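# Skernum on a phone: a charity game I wanted to like more

Skernum asks you to run a river ferry, carry villagers across, and in return a share of what you spend goes to clean water projects. It comes from Woller, a small studio that used to make word puzzles, and it's free to download. I played it for three weeks on an aging Android phone and on my sister's tablet. I went in doubtful about the giving part and came out doubtful about the game part too.

The basic loop is fine. You drag passengers onto the boat, pick a landing, and collect tokens on the far bank. Tokens buy a bigger boat, then a second boat, then a dock for the second boat. The art is pleasant and the water sounds are good with headphones. By level 7 I had seen nearly everything the game does, and from there on it mostly stretches the timers.

Those timers are where I started to get grumpy. A dock repair takes four hours unless you pay gems to skip it. Gems come in packs, and the smallest pack is $3. You can earn gems by inviting friends, so I invited Malou Mikkelsen, who played for one evening and then asked me to please stop sending her passengers. The game kept sending them anyway. The setting to turn this off sits under "Community," then "Harbor," then a gray line at the bottom that I took for a footer.

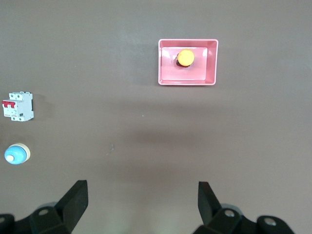 Now the money. The store page says "a portion of every purchase" goes to the water fund, and the same phrase is used inside the game. I wrote to Woller to ask how big the portion is. Ese Oyewole from their support desk answered within a day, which I appreciated, and told me it varies by pack and by country. I asked for the number for my pack in my country. The second reply thanked me for caring about clean water.

There is a running total on the title screen. It read 3,563 when I installed the game, and the label underneath says "lives touched." I don't know what touches a life in this sense. A well? A leaflet? A player crossing the river? The help page has an entry with exactly that title and the entry repeats the label. The number did go up while I was playing, so something is being added to it.

Compare Portela, the farming game that came out in March. I don't love Portela either – the crops look like broccoli whatever you plant – but each receipt shows the donated amount as its own line in dollars and cents. Rotlow, an older quiz game, does something similar with a monthly page. Neither is a great game. I could tell you what I gave through both of them, and I can't do that with Skernum.

My sister disagrees with me, for the record. She says most people would never give a cent otherwise, and she'd sooner have a vague portion than none. Fair enough, and if the ferry relaxes you it's a harmless way to spend a bus ride. She's on level 12 and has bought two boats.

A few practical notes:

- It needs a connection at all times, even for the tutorial.
- Battery drain on my phone was heavy, and the back got warm after half an hour.
- Progress did not carry over from the phone to the tablet until I reinstalled.
- Ads are rare and can be closed right away. Credit where due.

Score: 4 out of 10. I'll add a point if Woller puts the donated amount on the receipt. Until then, play it without buying gems and send your $3 straight to a water charity you've looked up yourself.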